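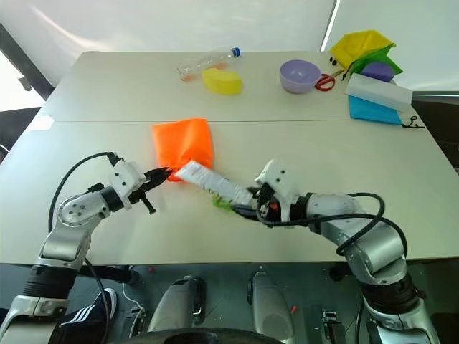 Can you dry nettle leaves for tea without a dehydrator?

An airy shelf out of the sun will do it in a few days, as long as the leaves are in a single layer and were dry on the outside when you picked them.

From: Marlene Fehr
To: Vurwood Herb Growers list
Subject: Re: [Vurwood] nettles for tea, drying and how much?

Hello Dinesh, hello all,

I've put the short version at the top for anybody in a hurry, and now for the long one (get the kettle on).

Dinesh Kaushik wrote:
> Hi everyone, new to the list, joined after the Wednesday walk at
> Janerell. I've got a big patch of stinging nettles behind the shed and
> would like to dry some for the winter. My questions are: which bit do
> I pick, do they still sting once dry, and how strong should I make
> the tea? My mum is 61 and takes warfarin and she's keen to have some
> too, she's read it's good for stiff knees. Also I don't own a
> dehydrator and the oven here only goes down to 80, is that any good?
> Thanks, Dinesh

Starting with your mum, as that's the one that matters. Please get her to ask the pharmacist or her warfarin clinic before she has any. Nettle leaves have a fair bit of vitamin K in them and vitamin K works against warfarin, so a new daily habit of it could throw her blood tests out. They're used to being asked and won't think she's daft. As for knees, people have drunk it for that for donkey's years, but when I went looking for proper studies they were small and a bit of a mixed bag. I drink it because I like it! It's also not one for anybody who's pregnant, or who has kidney trouble or takes water tablets, without a word with the doctor first.

Now picking. Top four or six leaves only, spring growth, before the flowers come. Once they've flowered the leaves go gritty and are said to irritate the kidneys, so I leave them alone. If yours are already tall, cut the whole patch to the ground and you'll get a second lot of soft tips a few weeks later. Thick gloves, long sleeves, and stay away from the side of the path where the dogs go. If you don't know what was sprayed behind that shed before you moved in, find a different patch.

They do stop stinging once they're properly dried and crumbled, but half-dry ones can still catch you, as I found out with a colander on my lap. Keep the gloves on till they're crisp.

80 is too hot, I'm afraid. You'll get brown leaves that taste of hay. I use an old net curtain stretched over a clothes airer in the spare room, curtains drawn, window open a crack, and turn them once a day. They're ready when a stalk snaps. If it bends, give it another day, or you'll open the jar in January and find mould (been there – a whole summer's worth went on the compost).

For a mug I use two teaspoons of dried leaf, just-boiled water, saucer on top, ten minutes. It comes out dark green and tastes a bit like spinach water, in a nice way. Antigoni Deligiannis puts a strip of lemon peel in hers, and I've pinched the idea. Start with one mug and see how it sits with you, as it does make some people trot to the loo.

Aaliyah, did you ever find out where those brown glass jars came from? I thought it was Fourie but they only seem to do the clear ones now, and I've run out.

I've got spare net curtain if you want a piece, Dinesh. I'll bring it to the next walk unless it's tipping down.

All the best,
Marlene

--
Vurwood Herb Growers list, digest 428
To stop getting these messages, write to Palesa Joubert, list owner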